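HSK 21: Household Textiles and Their Care
Unit 2 — Bed Linen: Fiber, Construction and Sizing
Mudaliar Institute of Home Studies

Reading before class: Course Reader, Chapter 2. The fabric swatch cards will be handed out at the start of the session on Monday and must be returned before the break.

2.1 Terms used in this unit

Ends are the lengthwise yarns in a woven cloth; picks are the crosswise yarns. Thread count is the sum of ends and picks in one square inch. A plied yarn is made of two or more single yarns twisted together. Students should note that some sellers count each ply separately, so a sheet labeled 787 may contain far fewer yarns in the square inch than the number suggests. In written work for this course, plied yarns are counted once.

2.2 Common weaves

Plain weave passes each pick over one end and under the next. It is firm, washes well and feels crisp when new. Percale is a closely woven plain weave.

Sateen floats the yarn over several others before it goes under. The surface is smoother and has more shine, but the floats snag and wear sooner than plain weave.

Twill shows a diagonal line. It is heavier and is found more often in covers than in sheets.

2.3 Pattern: woven and printed

A check or plaid may be woven from dyed yarns or printed on finished cloth. In a yarn-dyed plaid, the colored bands run exactly along the grain, and the back of the cloth is close to the front in color. In a printed plaid the back is usually paler, and the bands may drift off grain if the cloth was not straight when printed. Floral designs on bed linen are most often printed. The two methods cannot be told apart with confidence at a distance — the cloth must be turned over and examined.

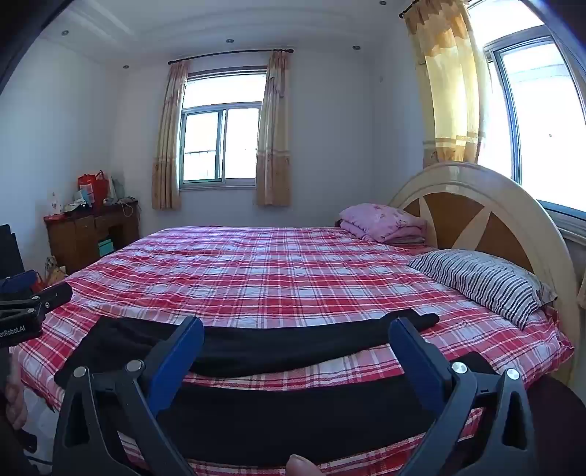
Figure 2.1. Plaid sheet with floral-printed pillow fabric.

2.4 Sizing and allowance

Flat sheets are cut to cover the mattress top, both sides and a tuck. Measure the mattress depth at the side seam, not at the corner. Untreated cotton will shrink in the first washes, chiefly along its length, and the allowance must be added before cutting. The worked problem at the end of the chapter uses a mattress depth of 19 inches; show every step.

2.5 Laundering

Wash new colored linen alone the first time. Sort by color and then by weight. Dry fully before folding, as linen stored damp will mildew along the folds.

Assignment

Complete the Cokby comparison sheet for swatches A through F, recording weave, count and pattern method for each. Submit it at the department office by 4:00 p.m. Late sheets are marked down one grade.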